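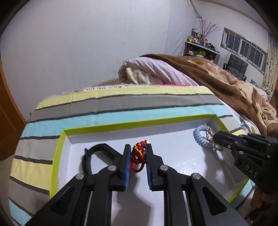

Noticias del taller de nudos y cordelería

Queridas amigas, queridos amigos del taller:

Ya estamos en junio y, como cada año por estas fechas, toca contaros cómo ha ido la primavera y qué nos espera antes de que el calor nos eche a todos a la playa o al pueblo. Ha sido un curso raro, con las ventanas abiertas en pleno febrero y las mesas tan separadas que para pedir las tijeras había que levantar la voz, pero hemos seguido anudando todos los martes por la tarde y eso, a quienes llevamos tiempo en esto, nos ha dado la vida.

Empezamos en enero con el nudo botón, que parece poca cosa hasta que uno intenta apretarlo sin que se deforme. La mayoría necesitó tres tardes. Después vino el nudo de trébol, luego el de la buena suerte (el que se nos resiste siempre, porque en cuanto sueltas un lazo para rascarte la nariz ya no sabes cuál era el de arriba) y por fin, en abril, el pan chang, que hicimos sobre una plancha de corcho con alfileres. Quien quiera repasarlo en casa puede pedirnos las hojas con los pasos; las hemos vuelto a dibujar más grandes porque en las del año pasado no se distinguía el cordón que entra del que sale.

Sobre el material, que es lo que más nos preguntáis: la mercería Cudness nos mantiene el precio de taller hasta finales de mes. El cordón de poliéster satinado de 2 milímetros sigue siendo el mejor para aprender, porque resbala lo justo y perdona que se deshaga y se vuelva a hacer. El de algodón encerado queda precioso, pero marca cada arrepentimiento. Para un colgante sencillo calculad un par de metros y no seáis tacaños con las puntas — siempre se puede cortar, y empalmar a mitad de un nudo es un disgusto. Y acordaos de quemar los extremos con cuidado, lejos de la mesa de los hilos.

La exposición de fin de curso será en la sala Younis, la misma de hace dos años, que ya echábamos de menos. Se inaugura el viernes 4 de junio de 2021 a las 6 de la tarde y estará abierta hasta el día 17. Habrá colgantes, marcapáginas, pulseras, un par de cortinas que han dado muchísimo trabajo y una vitrina con las piezas antiguas que nos ha prestado la asociación Drekik, traídas de varias casas del barrio. Por el aforo entraremos en grupos pequeños, así que venid con un poco de paciencia y, si podéis, con ganas de quedaros luego a charlar en la plaza.

Gracias a la rifa de Navidad y a vuestras cuotas hemos reunido casi 2000 euros, que se irán en lámparas nuevas para el aula, muy necesarias para los que anudamos con cordón negro, y en unos cuantos libros para el armario. Si tenéis alguno prestado desde el invierno, este es un buen momento para devolverlo. Falta sobre todo el de nudos marineros, que tiene lista de espera.

El plazo para apuntarse al curso de otoño se abre la semana siguiente a la inauguración. Mantendremos el grupo de iniciación y, si sale bastante gente, haremos otro de macramé para los jueves.

Un abrazo grande de todo el taller, y traed tijeras propias.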